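Progress report, Ruvari gripper kit evaluation — April

Kit from Illico in and mounted, both arms. 3,439 grasps logged so far, 275 dropped. Wrist view still blurs on fast moves, fingers closed or not. Vendor knows. 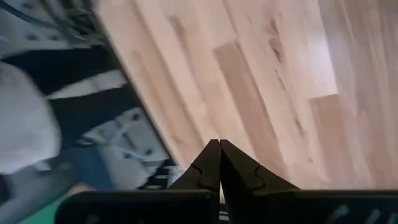

Desk set

Scissors, pencil, sticky notes on the table, lamp left, mesh organizers behind. Pencil is teh hard one — 269 tries, more to come.

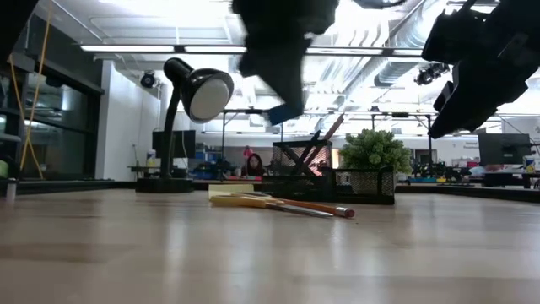

Yagi Bench Team

Spend on track. Need 2 spare finger sets before next phase, pls approve. Brorano quote to follow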